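Holtum Automation Laboratory
Gripper comparison, glassware series. Posts by the laboratory account. Mar 27, 2019
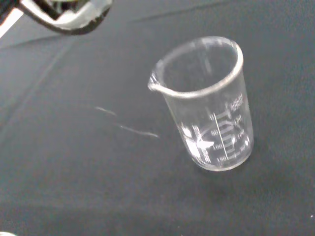 Graduated glass beaker on dark cloth, from the wrist camera.

1/ The laboratory has completed the first stage of its comparison of 2 grippers for handling glassware. The units under review are the Kisetti parallel gripper and the Skusik adaptive gripper. Both were mounted on the same arm and run from the same controller.

2/ Clear glass was selected as the first material. The wrist camera must locate the rim while printed markings on the far wall show through the near one, and glare on the lower body can hide part of the scale. Radu Văduva prepared the test plan.

3/ Each gripper performed 63 approaches. An approach was recorded as complete when the fingers closed on the wall below the rim and the beaker was raised and returned upright. Approaches that met the pouring spout were logged separately.

4/ The Kisetti unit gave the more repeatable closing position. The Skusik unit tolerated a larger error in the camera's estimate, up to 5 mm, before the approach had to be stopped. Its fingers are wider and hide more of the rim at close range.

5/ Yamila Medina reviewed the camera settings. Automatic exposure has been switched off for all further runs. On dark fabric it brightened the image until the highlight on the rim spread into the background, and the rim fit drifted toward the spout side.

6/ A question was received regarding the controller. The Onyshchenko controller was used throughout, with the force limit held at the same value for both grippers. Results with other controllers are outside the present stage.

7/ Filled vessels will be tested in June. Requests for the test plan may be sent to the laboratory office. Please state which gripper is in use at your site and whether the camera is mounted at the wrist or overhead.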